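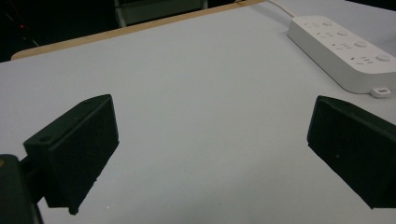 Mounting a Switched Power Strip on a Workbench

Reading time: 3 min

These steps cover fixing a power strip to the top of a light-colored laminate or painted bench, near the back edge. They apply to strips with a mounting tab at one or both ends. Strips with keyhole slots on the underside need a paper template and are covered on a separate page.

1. Unplug the strip and everything connected to it. Wipe the bench top and let it dry.

2. Add up the load. Read the wattage on each device label and compare the total with the rating on the underside of the strip. At the Grovemport shop the bench carries a 404 W heat gun and a 613 W bench oven. The total is 1017 W, well inside the 3000 W marked on that strip. Do not plug one strip into another.

3. Set the strip down in its working position. Individual switches should be reachable without leaning over a plug. Try it with the largest adapter you own in each outlet, as bulky adapters often block the next one or press against a switch.

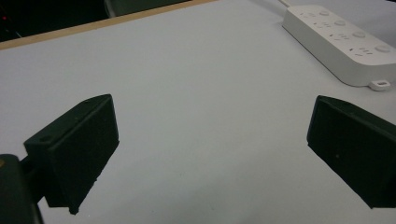

4. Check the cord path. The cord should leave the strip in a gentle curve toward the wall outlet and never cross the work area. If the strip has to sit at an angle to achieve this, leave it at an angle.

5. Mark the tab hole with a pencil. Keep clear of any edge banding, which splits easily under a screw. Measure the thickness of the top and choose a screw that stops short of the underside.

6. Drill a pilot hole slightly narrower than the screw. Use a pan head screw with a washer. Tighten by hand until the tab stops moving. Plastic tabs crack under a power driver.

7. If the strip has only one tab, hold the other end with a removable adhesive strip. Press for 30 seconds.

8. Plug in and test each outlet with a small lamp, one switch at a time.

Check the screw every January. Replace the strip if the case is discolored or a switch feels loose.

Text by Efua Asante. Step 5 corrected 24/07/2023 after a note from Edileuza Sampaio.

This site uses cookies to remember your settings. Accept / Manage preferences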